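Samora council clerk defends 90-day limit on planning appeals
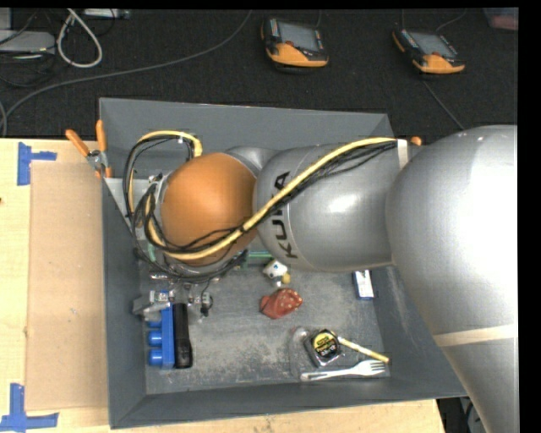 A KUKA robot arm over an open bin.

Gobnait Lynch, clerk to Samora council, expects the appeals rule passed in May to survive a legal challenge. "The old text set no limit," she said. "Wullinano ward had files open for 3 years."

Late papers now carry a fee of 100. Lynch said the sum was fixed by vote. "Members can amend it. My office can't." The register holds 2,000 entries.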